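Workshop notes > Grippers > Faults > Fingers not closing evenly

We use cookies to remember your settings and count visits. Accept all / Manage

Hand-held gripper: fingers stop short or close crooked

Written up by Ningsih Kwok, Brornbridge bench. Last changed May 29, 2025

Quick one, typed between jobs. Third unit back with the same fault so it needs writing down properly. Covers the hand-held gripper with the two black padded fingers, mesh insert in each. Doesn't cover the older Vistine fingers, those have their own page.

What you'll notice

Trigger pulled all the way, fingers don't meet. Or they meet at the top and not the bottom. Small things drop out -- washers, pen lids, anything thin. Log shows the width reading stuck at a number and never going to zero. On unit 213 it sat at 2449 on the raw counter whatever you did with the trigger.

Sometimes no symptom at all until someone looks through the recordings and finds the grip width is rubbish for a whole afternoon. That's what happened at Poltanham. Janaína Lopes spotted it, and we binned 134 recordings. Not doing that again.

Before you start

Safety bit, please read it even if you've done this before.

Battery out. Not switched off, OUT. Simone Honorato had a finger pad nipped in November when a unit woke up on the bench with the cover loose. Bruise, nothing worse, but the spring is stronger than it looks.

If the housing feels hot, or smells sweet or burnt, stop. Put it in the metal box by the door and ring Jussara Cavalcanti. Don't carry on with the steps below.

You'll want:
small cross-head screwdriver
plastic pick (no metal near the pads)
dry cloth, lint free
a strip of plain paper
the spare finger set, bag marked Bittencourt
torch

Steps

1. Battery out. Wait for the light to go. Then pull the trigger twice with nothing between the fingers.

2. Clear the bench. Cloth down, lid of the screw tin off. Put the second gripper somewhere you can reach it, you need a good one to compare against. Lie it on its side so it can't roll.

3. Hold the faulty one level, fingers pointing away from you, and look straight down the gap with the trigger released. Gap should be the same width top to bottom. Wider at one end means a bent carrier or a pad that's come off its seat. Same all the way down is fine, go to step 4 anyway.

4. Paper test. Strip between the fingers, squeeze, tug. Should hold. Do it at the top of the pads, then the middle, then the bottom. If it slides out in one place only, that's a pad. If it slides out everywhere, that's travel, skip to step 7.

5. Check the rims. Run the pick round the rubber edge of each pad, lightly. A lifted corner catches straight away. Grit gets under there, and it only takes a grain to hold the fingers apart. Wipe, don't blow. Blowing pushes it into the mesh.

6. Pad lifted? Don't glue it. I know there's glue in the drawer. Glue creeps into the mesh and goes hard and then the finger has no give, and you've bought a new one. Swap the pair from the Bittencourt bag. Always both, never one -- a worn pad against a fresh one gives you the crooked close all over again.

7. Travel. Two screws under the housing, not the four on top. Cover slides back, doesn't lift. Look for the stop screw at the end of the rail. It works loose and winds itself inwards, thats nearly always the fault. Back it out a half turn, try the paper, repeat. If you've gone more than two full turns and no change, put it back where it was and book the unit in.

8. Cover on. Screws finger tight and then a nip more. Over-tighten and the housing pinches the rail, and you're back at step 1 with a fault you made yourself.

9. Battery in. Zero the width: hold closed, press and hold the button until it blinks, let go. Then open and close 50 times and watch the reading. It should come back to zero every time. One miss, do the zero again. Two misses, book it in.

10. Last look before it goes back out. Pads square to each other, rims seated the whole way round, daylight down the gap when it's open.

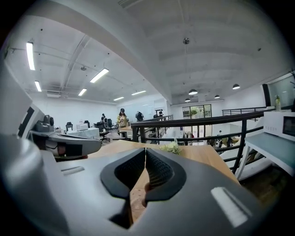 11. Label it. Date, your initials, what you changed. Tape on the handle, not on the housing. Then put a line in the fault book, even if all you did was wipe it.

If it comes back

Same fault inside a fortnight means the carrier, and you can't do that one on the bench. Send it to Janaína Barros with the log file and the old pads in a bag. She does want the old pads. People keep throwing them away.

Don't swap parts between two faulty units to make one good one. Tried it. Ended up with two units that nearly worked and no idea wich part was which.

Known so far

Unit 213: stop screw, wound right in. Fixed, step 7.
Unit 134: grit under the left rim. Fixed, step 5.
Third one: pad glued by somebody before it got here. New pair fitted, still closes a bit slow, watching it.

Related pages

Trigger sticks half way
Vistine fingers: fitting and wear
Width reading drifts during a long session
Battery storage and the metal box
How to fill in the fault book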